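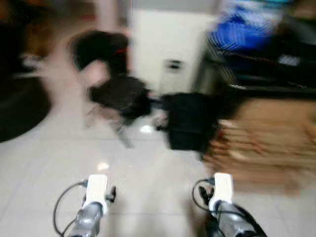
Vondirora Balancing Gel Moisturizer, 50 ml

Print this page | E-mail to a friend

Vondirora Balancing Gel is a light daily moisturizer for combination and oily skin. It has no added fragrance and no dye. The gel is clear with a slight blue cast in the tube and goes on clear. Most of it is absorbed within a couple of minutes, and it leaves a soft finish that is a little short of fully matte.

It is made by Kornness and replaces the older Vondirora Day Fluid, which was discontinued in June. If you used the Day Fluid, expect a thinner texture and less slip. The Day Fluid contained mineral oil and a light perfume. The gel has neither.

Who it suits

The gel was made for skin that gets shiny through the T-zone by midday but feels tight on the cheeks after washing. It also works on oily skin in general, and on normal skin in warm weather. People with dry skin will probably find it too light on its own between fall and spring. For those months we suggest the Vondirora Comfort Cream at night, with the gel in the morning if you still want it under makeup.

It can be used by teenagers and adults. It is not a treatment for acne, rosacea or eczema. If you are using a prescription product on your face, ask your pharmacist or doctor before adding anything new, including this.

How to use it

Wash your face and pat it until it is just damp. Squeeze out an amount the size of a pea. Dot it on the forehead, cheeks, nose and chin, then spread it outward with your fingertips. Take whatever is left down over the neck. Use it morning and evening, or mornings only if that is enough for you.

Avoid the eyelids and the skin right under the lower lashes. If it gets into your eyes, rinse well with cool water.

The gel contains no sunscreen. In the daytime, apply a separate sunscreen over it once it has set. Wait until the skin no longer feels tacky. If you put sunscreen on too soon the two can roll up into little crumbs, especially with sunscreens that are heavy in silicone. If that happens, use less gel and press it in with the flat of the hand.

Using it with other products

Serums go on before the gel. Water-based serums, such as the Khunthong Rice Serum, layer without trouble. Oil serums should go on after the gel, and at night only.

Under foundation the gel behaves best with liquid formulas. Powder foundation can catch on it for the first few minutes. A primer is not needed, though a small amount of a smoothing primer on the nose does no harm.

If you use a retinol cream in the evening, you can put the gel on first to soften the effect or wait and put it on last. Either order is fine. Do not mix the two in your palm.

What is in it

Water, glycerin, butylene glycol, niacinamide, betaine, carbomer, sodium hyaluronate, panthenol, zinc PCA, allantoin, xanthan gum, sodium hydroxide, disodium EDTA, phenoxyethanol, ethylhexylglycerin.

The list above is the one printed on current stock. Formulas do change, so please read the carton when yours arrives, particularly if you have a known allergy. Lots with a code ending in K were packed in the old carton, which lists the ingredients on the inside flap.

Niacinamide can cause a mild flush in some people the first few times. If you have reacted to it before, this product is not a good choice. Try a little on the inside of the arm for two days before you use it on your face. Stop using it if you get stinging, swelling or a rash that does not go away.

Packaging

The gel comes in a soft plastic tube with a flip cap, packed in a carton. The opening is narrow, so you can get a small amount without waste. The tube stands on its cap. When it gets low, store it cap down overnight and the last of the gel will come out without cutting the tube.

Once opened, use it within 12 months. The small jar symbol on the back of the tube shows this. Keep it out of direct sun and away from the heater. It does not need to go in the refrigerator, but it can, and a cold tube is pleasant in summer. If the gel has been frozen in transit it may turn cloudy or grainy. Do not use it in that state. Contact us and we will replace it.

Sizes

Regular tube, 50 ml. Item 189.
Regular tube, pack of 3. Same tubes, one outer box, a lower price per tube.

There is no travel size at present. The regular tube is under the carry-on limit for liquids on flights within the United States, so it can go in your clear bag as it is.

The pump bottle sold in salons is a different formula with a higher glycerin content. It is sold only to the trade and we do not carry it.

Rewards

Tellell members earn points on the regular tube and on the pack. Members with 3,000 points or more can trade them for a regular tube at checkout. Points cannot be combined with a sale price, and they are taken off your balance when the order ships. If you cancel before shipping, nothing is taken off.

Shipping and returns

Orders for in-stock items placed before noon on a weekday usually leave us the same day. We ship to all 50 states. Tubes going to very cold areas in winter are sent with an extra wrap at no charge.

Unopened tubes in their carton can be returned within 30 days. If you have opened the tube and it does not agree with your skin, write to us with your order number and a short note on what happened. We will give store credit for one opened tube per customer. For packs, the unopened tubes may be sent back and the opened one is credited in the same way.

Common questions

Is it safe to use after shaving? Yes, but wait until any nicks have closed. The gel contains no drying alcohol, though it may tingle slightly on freshly shaved skin.

Will it clog pores? There are no plant oils, butters or waxes in it. Skin differs, and we can't promise that no one will break out. If you tend to, start with evenings only for a week.

Can I use it on my body? You can, but a tube won't last long that way. The Vondirora Body Milk is thinner, spreads farther and costs less for the amount you get.

Why does mine feel sticky? Usually it is too much product. Cut the amount in half and put it on damp skin. On very humid days it takes longer to set.

Does it have a smell? There is a faint smell from the ingredients when you first open the tube. It fades after the gel is spread.

Product details last updated 29 September 2023. Prices are shown in the cart.

Print this page | E-mail to a friend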